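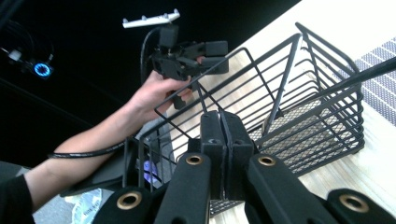

Wasent Brings Out the Gravorance, a Cutlery Caddy for People Who Eat at Tables

TIONGSON, June 20, 2019. Housewares maker Wasent today announced the Gravorance, a black wire utensil caddy meant to end the long career of the coffee mug full of forks.

The Gravorance holds spoons, forks and whatever else you own that has a handle. It has an open top, a slanted divider inside and no lid, app or subscription. Crumbs fall straight through, so you will need to wipe the table now and then, as you presumably do already.

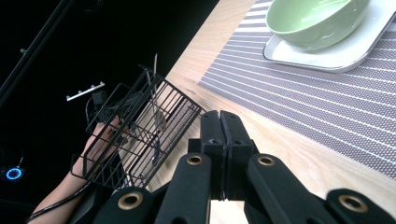
Photo: Wasent. Free for editorial use with credit.

Wasent asked 2,027 households where they keep their everyday cutlery. Nearly 56 percent said "in the drawer." The rest gave answers that the company has agreed to keep private.

"We tried 12 versions, and one of them was very beautiful and fell over," the Wasent design team said in a statement. "We kept the one that stands up."

The caddy rests on small feet and can be picked up by the side and carried to the sink, the patio or a relative's house, where it may be admired or taken for a letter rack.
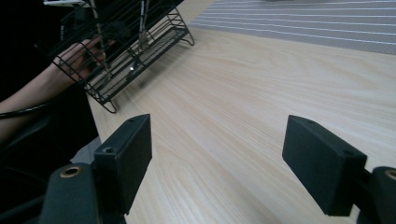

The Gravorance, in hand, over a light wood tabletop.

It joins the Jirkura line of quiet tableware, which favors pale green, white and gray on the grounds that dinner is colorful enough. A Jirkura table needs a striped placemat, a square plate, a bowl and a place to put the fork. Until now the company had been vague about the fork.

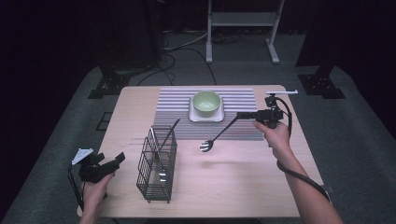
Price and Availability

The Gravorance goes on sale in November at the Wasent store in Tiongson and by mail order. It comes in black and carries a 5-year warranty against rust. Spoons, forks and good manners are sold separately, where available.

Press contact: Wasent Housewares, Press Office, Tiongson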